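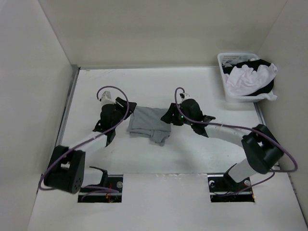
Gray cloth garment held over the work surface.

Progress report, Dernville textile reuse program, second quarter

Sorting capacity at the Dernville depot reached 600 kg per week in June, against a target of 600. Fiber testing is behind schedule. Boris Trnka has tested 60 blended samples; the remaining lots are held at Wernano until the solvent order clears.
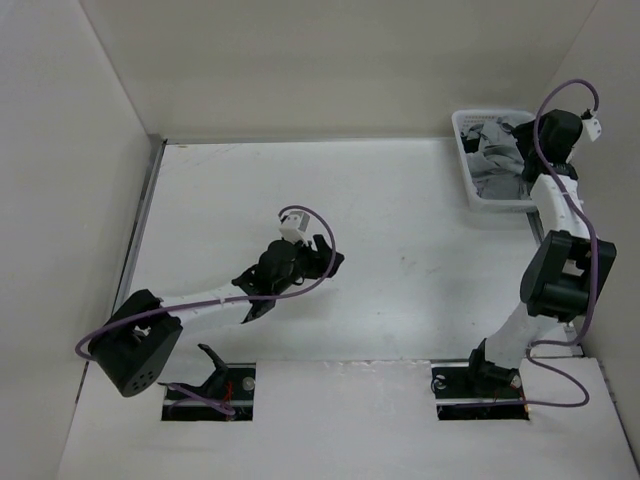

Moisture readings in the storage bay stayed high through the period. Urmila Rana replaced two dehumidifier filters and moved the wool bales off the north wall. Spending is around 6 percent under budget, mostly unfilled hours. We request that the balance be carried forward to cover testing. The revised lot schedule is attached as Annex B.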